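Release checklist, PC port of Susesow
Zumville, build 935, November 2025

1. Installer starts and finishes on a clean computer. OK.
2. Game opens in full screen and in window. OK. Comment: the window opens a little too low on small monitors.
3. Save files from the console version can be loaded. OK, 23 files tried.

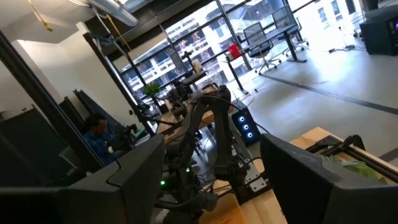 Can the player change all keys on the keyboard?
Almost all. The key for the map is still fixed, and it must be free before release.

4. Controller is found when it is connected during play. NOT OK. The game waits on the pause screen and only the mouse can close it. Same fault was written in October.
5. Text fits in the menus, all languages. OK with comment - in German, 2 lines in the shop menu touch the border.
6. Warning about flashing lights is shown before the title. OK. Please keep it on screen for 3 seconds, now it goes away too fast to read.

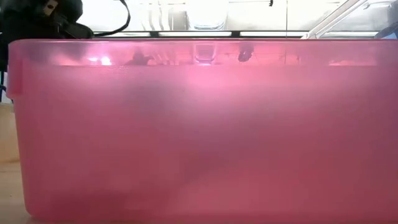

Pink storage bin, side view.

7. Store page does not show the release date before the announcement. Checked on the Vilham store. OK.
8. Credits are complete. Open. The music studio Samuel is missing in the second part.

Result: not ready. Repeat points 4 and 8 with the next build.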